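Bamboo mat on memory foam: does it block the cooling, or help it?

Asked 24th June in Bedding & Sleep
264 views

I have a Vosari foam mattress, medium firm, bought in December. It was fine through the winter. Now the bedroom sits in the high eighties until well past midnight and the foam holds heat badly. I put a bamboo mat directly on the mattress with no sheet over it. The first hour is better. After that I wake up with damp patches under my back and the mat feels warm.

Two things I would like to know. Does the mat stop the foam from breathing, and should there be a sheet above it, below it, or both? I don't have air conditioning and the landlord won't allow a window unit. I do have a fan.

Answer 1 (accepted, 14 votes)

The mat isn't blocking anything useful. Dense foam passes very little air through its top surface to begin with. A slatted mat adds a thin layer with gaps, and it conducts heat away from skin faster than cotton does, so it feels cool at first contact. Once the strips and the foam under them reach skin temperature, that effect is gone. That is your first hour.

The damp patches are a separate problem. Bamboo strips absorb slowly, and sweat runs into the gaps and sits on the foam. Do the following:

1. Put a cotton pad or a folded flat sheet between the mat and the foam. This catches moisture and can be washed.
2. Leave the top of the mat bare, or use one thin cotton sheet if the strips mark your skin. Avoid polyester.
3. Point the fan along the length of the bed at mattress height, not down from above.
4. Lift the mat every morning and stand it on edge until evening. Foam left covered and damp will grow mildew on the underside first.

A slatted base helps with step 4. If the mattress is on the floor or on a solid board, raise it.

Answer 2 (5 votes)

Agree with most of that. On care, since the question will come up next: wipe with a cloth wrung out in plain water, along the strips, and dry it the same day. Don't soak it, as the backing glue lets go. Colored cloths are a risk on light bamboo. A dark red cloth bunched up on a mat with fine tan and brown stripes, like the one on this bed, is the kind I would test on a corner first, because red dye can transfer if the fabric is damp. White or undyed cotton is safer.

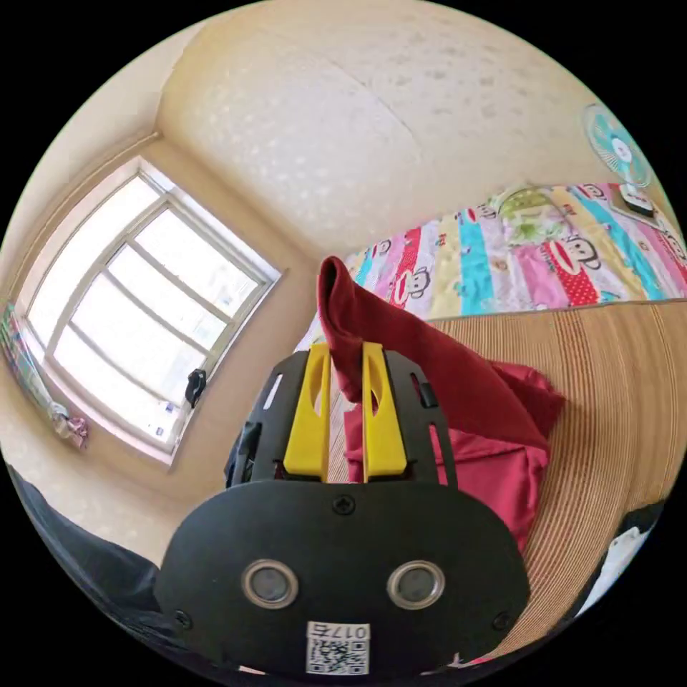 Storage: roll it with the smooth side out and keep it somewhere dry. Mine is a Brikico, four summers old, and the only damage is at one folded corner – my own fault.

Answer 3 (0 votes)

Just get a Jõgi gel topper. Mats pinch.

Comment on Answer 3: A gel topper warms up the same way, only later in the night. It also costs more.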